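05/10/2023

2 min read

Okay, route notes for the Kernley walking guide, before I forget which hill was which. Got off the bus at the lower stop with the old draft map and walked the whole Pruson side, river up to the chapel and back down through the market. The draft says 40 minutes. It took me almost 43 with no stops, and I walk fast, so that needs changing before anybody's grandmother tries it.

The steps behind the market are the problem. On the map they look like a little squiggle you could skip up with an ice cream in your hand, and they're brutal! There's a way round by the tram depot (longer, flatter, smells of bread in the morning) and I think that should be the main line, with the steps as a dotted option. The number 37 tram also stops right there now, so we can drop the whole paragraph about walking in from the station.

Lis is still my favorite bit and still a mess on paper. Two streets have the same name and the sign for the ferry points at a wall. I went the wrong way twice. Somebody please check whether the ferry runs past October - the board at the landing says one thing and the leaflet another.
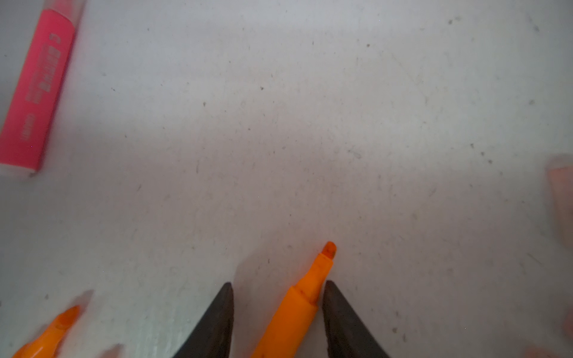

Orange highlighter, cap off.

Back to the text itself. The Drukell section is way too long, I wrote it when I was in love with the place and it shows. Whole guide has to come in under 3000 words and Drukell is eating a third of that. Cut the bit about the clock, cut the second café, keep the view from the bridge. Maybe keep the soup.

Still to do:
- redraw the Pruson loop with the depot way round
- new walking time, and say it's without stops
- ferry dates for Lis
- find out if the chapel is open at lunch, it was locked when I tried the door

I'd also like to walk Drukell in the other direction, starting at the bridge, as I have a feeling it's nicer downhill. Bring better shoes.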